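## 3.2 Layout of the opened desktop cases 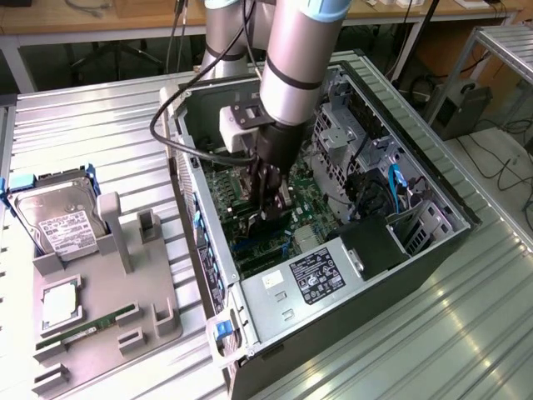
What decides the order in which parts come out of a used desktop? Access decides it, and access depends mostly on where the cables run and how the drive cages are fixed.

**Figure 2.** Interior of a dark tower with the side panel removed, laid on its side on the workbench. Green motherboard, metal drive cages and silver power supply.

We opened 111 desktop towers from a lot of 959 machines retired by offices in Nomermont. All were sorted at the Pruvine depot before teardown. Each tower was laid on its side, so that the motherboard faced up and the memory slots could be reached from above. The tower in Figure 2 has its drive cages on one side of the board and a blue SATA cable running down through the drive area, next to bundles of black cables.

Cable bundles were the main source of delay. In cases where the bundles lay over the cages, the drives could not be slid out until the power leads had been unplugged and moved aside. We treated this as a separate step and timed it separately – earlier work with the Codau parts list had counted it as part of drive removal, and the two sets of times should not be compared directly.

Latches and clips were recorded by type and color. Colored latches usually mark the parts a user is meant to release by hand, and the tower in Figure 2 has a blue one set in a light gray plastic tab. Screws were logged by head type only.

Power supplies were left in place until step 5. Labels were read before removal and the rating was entered on the Pappas sheet, along with any sticker added after sale. Where a label was missing or torn, the unit was set aside and left out of the weight totals in Section 4.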